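[larkano-data] Re: 卓上の片付け課題、やり直した回の扱いについて

larkano-data のみなさま

こんばんは。Saterdale 側で収録を担当している者です。ご返事がすっかり遅くなってしまい、申し訳ありません。3月は機材の引っ越しと年度末の書類が重なって、落ち着いて机に向かえるのがいつも夜の9時を過ぎてからになっておりまして、いただいたメールは届いたその日に読んでいたのに、頭の中で返事を書いてはそのまま寝てしまう、ということを繰り返しておりました。今夜はお茶も淹れましたので、少し長くなるかもしれませんがお付き合いください。

まずはいただいたメールを引用しておきます。途中から参加された方もいらっしゃるので、長めに残しました。

> Rolland 班です。卓上の片付け課題の収録、いつもお疲れさまです。
> 先日共有いただいた158本を、こちらで最後まで再生してみました。
> 全体としてはとても素直な動きで、学習にもそのまま使えそうです。
>
> ひとつ相談させてください。つかみ損ねてからつかみ直している回が
> 27本ありました。これは残したほうがいいのでしょうか。こちらの班では
> 意見が割れていて、きれいな回だけで学習させたいという声と、やり直しも
> 手本のうちだという声があります。
>
> もうひとつ、物の置き方についてです。毎回どれくらい動かして
> いらっしゃいますか。再生していると、スポンジの位置が似ている回が
> 続くところがあって、少し気になりました。オレンジとボトルは
> わりとよく散らばっているように見えます。
>
> 最後に、指示文の書き方ですが、Briltard の形式に合わせるなら
> 一文にまとめる必要があります。今のように短く区切ったままで
> 取り込めるか、ご存じでしたら教えてください。

158本をぜんぶ最後まで見てくださったのですね。これには本当に頭が下がりました。自分で録ったものですら、後半になると早送りの誘惑に負けそうになりますのに!

さて、やり直しの27本ですが、私としては残していただきたいと思っています。以前、別の課題できれいな回だけを選りすぐって学習させたことがありまして、そのときの方策は、うまくいっているあいだは見ていて惚れ惚れするほどなめらかなのに、指先がほんの少しずれた途端、何もない空中を大事そうにつかんで、そのまま箱のほうへ運んでいってしまうのです。あの姿はなかなか切ないものがありました。ずれたところから戻ってくる動きを一度も見せていないのですから、戻れないのは当たり前で、責めるなら録った側の私です。

ただ、つかみ損ねなら何でも残すというのも乱暴な話で、私が自分の中で引いている線は、操作している人が迷っているかどうかです。損ねたあとすぐに少し引いて、狙いを直して、もう一度入っていく。これは立派なお手本です。反対に、損ねたあと宙で止まって、右へ行きかけて左へ戻って、という回は、人間のほうが考え込んでいる時間まで覚えさせることになるので、私なら外します。27本のうちどれがどちらかは、こちらの収録メモと突き合わせれば分かるはずですので、今度の便で印をつけた一覧をお送りします。少しお時間をください。

置き方のほうも、ご指摘のとおりです。スポンジについては痛いところを突かれました。うちのスポンジは波形に曲がった輪郭のもので、どうしても手が同じ向きに置きたがるのです。左の手前から右の奥へ斜めに、緑の面を上にして。自分では毎回変えているつもりでいて、並べて見ると見事に似ている。

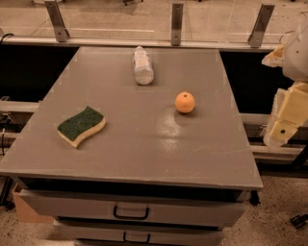 larkano-data ダイジェスト 第2巻 第27号

置き方の癖の話を続けます。オレンジは丸いので向きの悩みがほとんどなく、場所だけ考えればいいのでとても気が楽です。ボトルのほうは寝かせて使うと向きが効いてきて、底を手前にして口を奥に向けるのと、横に寝かせるのとでは、指を入れる方向がまるで変わります。それでいて透明なので、灰色の天板の上では輪郭がぼんやりして、人間が画面越しに操作していても「ええと、どこまでがボトルでしたっけ」となることがあります。この難しさはぜひ残したいので、ラベルつきの目立つ品に替えましょうというお話が出ても、私はきっと渋ると思います。

そこで、置き方の決め方を変えることにしました。これまでは収録する人がその場の気分で置いておりましたが、次の収録からは、始める前に紙の表を作っておいて、その表のとおりに置きます。具体的には次のようなやり方です。

・天板を升目に見立てて、どの品をどの升に置くかを先に全部決めておく
・スポンジは升のほかに向きも決め、緑の面を下にする回も入れる
・ボトルは口の向きを、奥、手前、左、右から選ぶ
・オレンジは置かない回も作る
・表から外れて置いてしまった回は、置き直さずに表のほうを書き直す

最後の項目は少しずぼらに聞こえるかもしれませんが、置き直すとつい「いつもの場所」に戻ってしまうので、外れたなら外れたで記録に残すほうがよほど役に立ちます。それに、表を鉛筆で直すのは案外楽しい作業でして、収録の合間のよい息抜きになっております。

次の便は100本を予定しています。もっと多くというご要望も以前いただいておりましたが、表に従って丁寧に録ろうとすると、このくらいがちょうどよいように感じています。夕方になると操作する側の手がだんだん雑になりますし、雑になった手の動きまで上手に真似されてしまうのがこの仕事の怖いところです。疲れたらやめる、お腹がすいたらやめる、というのをうちでは大まじめに守っています。

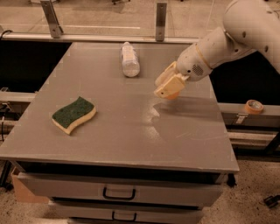
Briltard の形式で区切りをどこに入れるかは、私も長いこと迷っていたところです。仕様書には「一動作につき一区間」としか書かれておらず、腕が近づいていくところを「つかむ」に入れるのか、その前の「寄せる」として分けるのかは読む人しだいになっています。うちでは、指がまだ開いていて何も持っておらず、手が天板の上に浮いている状態までを「寄せる」とし、指を閉じはじめた時点から「つかむ」と数えることにしました。この切り方ですと、スポンジとボトルだけが載った天板で、手がその右のあたりに浮いているような瞬間は、どちらを取りに行くのか映像だけではまだ決められません。ですから「寄せる」の区間には、必ず行き先の品名を添えるようにしています。Rolland 班で別の切り方をなさっているようでしたら、早いうちにすり合わせておきたいです。あとから直すのは、それはもう、たいへんですので。

指示文のご質問については、短く区切ったままでも取り込めます。取り込みの設定に、区間ごとの文をつないで全体の文を作る項目がありまして、そこを有効にしておけば「スポンジを箱に入れる」「ボトルを箱に入れる」が自動で一文になります。つながった文はいささかぎこちないのですが(「入れる、入れる、」と続くので、読み上げるとまるで早口言葉です)、学習のうえで困ったことは今のところありません。気になるようでしたら、全体の文だけ人の手で書いて差し替えることもできます。うちでは最初の2回分だけ手で書いて、そのあとは根気が尽きました。

言い回しについても、ひとつだけお願いがあります。同じ品をいつも同じ名前で呼ばないでいただきたいのです。オレンジは「オレンジ」でも「みかん」でも「丸い果物」でもよく、スポンジも「スポンジ」「緑と黄色のスポンジ」「台所のスポンジ」など、書く人の普段の言葉で書いていただけると助かります。以前、呼び名を統一しましょうという提案がこのリストで出て、私も賛成したのですけれども、いざ揃えてみると、少し違う言い方をされただけで腕がぴくりとも動かなくなってしまいまして、あのときは大いに反省しました。賛成した手前、お詫びかたがた書いておきます。

それから、光のことも書いておきます。うちの天板は上からの照明がよく映って、手前寄りのところに白っぽい照り返しができます。これを嫌って艶消しの布を敷いた時期もありましたが、布を敷くと今度は品物を引きずったときの滑り方が変わってしまい、結局もとのままに戻しました。照り返しの上に品を置く升も表に入れてありますので、見づらい回が混じっていても、どうか故障と思わずに受け取ってください。ずれの確認には、天板の角のあたりに貼った薄い色のテープを使っています。カメラを触ったあとは、テープの見え方を前の日の映像と見比べてから始めるようにしていて、これだけでずいぶん事故が減りました。そちらの台にもまだ印がなければ、ぜひ貼ってみてください。色は天板に近いものがよいと思います。目立つ色にすると、方策がテープを頼りにしはじめるのではと心配で、私はどうも落ち着きません。

こちらから伺いたいこともあります。

まず、158本のうち、再生していて途中で映像が引っかかった回はありませんでしたか。保存先を移したときに一度通信が切れていて、こちらの控えでは問題ないように見えるのですが、そちらに届いたものがどうなっているかまでは確かめられていません。

もうひとつは、箱に入れる順番です。今は操作する人にお任せしていて、手近なものから入れる人もいれば、奥のボトルから片付けたがる人もいます。私はばらばらのままがよいと思っているのですが、Rolland 班のほうで評価のときに順番を見ていらっしゃるなら、指示文に順番を書き込むことも考えます。

やり直しの回の一覧は、できしだいこのリストに流します。置き方の表も、鉛筆書きのままでよろしければ一緒に添えますので、変なところがあったら遠慮なく突っ込んでください。

夜分に長々と失礼いたしました。お茶もすっかり冷めましたので、今夜はこのへんで休みます。

Saterdale 収録担当

--
larkano-data メーリングリスト
投稿への返信はリスト全体に届きます。個別のご連絡は差出人欄をご確認ください。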